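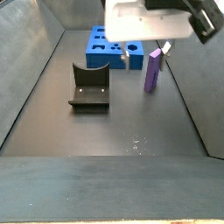 青いフォームのブロック(上面に形の違うくぼみ)

件名:商品ページのレビュー件数が検索結果に正しく出ません
状態:対応中
優先度:中
製品:Cemari レビュー表示プラグイン

お世話になっております。Drurdaleという小さい通販サイトで、集客とページの管理を担当しております。日本語は母語ではありませんので、分かりにくい所がありましたら、ご指摘ください。

問題は次のとおりです。商品ページには、レビューが2,785件と表示されています。しかし、検索結果の星の横に出る件数は2,000件のままです。12月にテーマをSemaanに変更してから、この状態が続いています。星の平均点は両方で同じです。
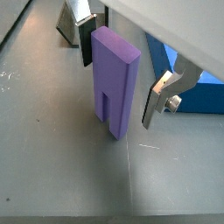 自分で確認したことを、順番に書きます。

水曜日 9:40
プラグインのキャッシュを削除しました。変化はありません。

水曜日 10:15
ページのソースを開いて、構造化データを調べました。reviewCountの値が2000になっていました。ですから、検索エンジンの更新が遅いという問題ではないと思います。私たちのページが、古い数字を出しています。

水曜日 11:05
テーマを以前のLikovに戻して、テスト環境で同じ商品を開きました。reviewCountは2785になりました。Semaanに戻すと、また2000になります。三回くり返して、三回とも同じ結果でした。

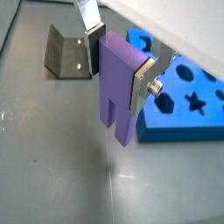

グリッパーに挟まれた紫色のブロック

サポートからの返信(13:20)
詳しい調査をありがとうございます。Semaanは構造化データを独自に出力するため、プラグインの出力と重なっている可能性がございます。テーマ設定の「商品スキーマを出力する」をオフにして、もう一度ソースをご確認いただけますでしょうか。

追記 14:10
ご案内のとおりにオフにしました。reviewCountは一つだけになり、値は2785です。ありがとうございました。ただし、別の問題が見つかりました。レビューの多い商品では、一覧の読み込みが400件で止まります。「もっと見る」を押しても、ボタンの色が変わるだけで、続きが出ません。ブラウザを二種類使いましたが、同じです。エラーの表示もありません。

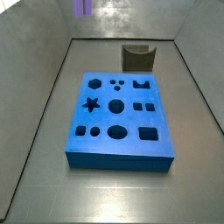

レビューの絞り込みについても、一緒に質問させてください。お客様が「サイズ」や「用途」を選ぶと、該当するレビューだけが出るはずですが、どの項目を選んでも全部のレビューが出ます。分類の設定は、レビューの種類ごとに入れる場所が決まっているものだと理解しています。写真の青いトレイに六角形の穴やアーチ形の穴が別々にあるのと同じように、「サイズ」の項目には「サイズ」の値だけが入る、という考え方で合っていますでしょうか。今は、インポートしたレビューの値が全部「その他」に入っているように見えます。

サポートからの返信(15:35)
分類のお考えは、そのとおりです。インポート用CSVの列名が管理画面の項目名と一致しない場合、値は「その他」に保存されます。列名の全角・半角もご確認ください。400件で止まる件は、開発担当に引き継ぎました。一回の読み込み上限は4,000件ですので、本来は起こらない動作です。

追記 16:20
列名を確認しました。「サイズ」の後ろに、全角の空白が一つ入っていました。空白を消してテスト環境で再インポートしましたら、絞り込みが動きました。本番環境には、今夜、注文の少ない時間に反映する予定です。400件の件は、まだ直っていません。必要でしたら、ブラウザのログをお送りしますので、送り先を教えてください。よろしくお願いいたします。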